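Asbridge Allotment Society - minutes of the March meeting

Nokuthula Magagula opened at 7 and thanked everyone so kindly for coming out in the rain.

Water: Gerrit Steyn has read the meter at 762 and will read it again before the hose goes back on - he asks us all, ever so nicely, to shut the tap properly.

Seed order: Zanele Potgieter still needs lists from 2 plots, and would dearly love them before the month is out.

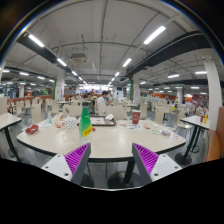 She will bring the spare broad beans next time.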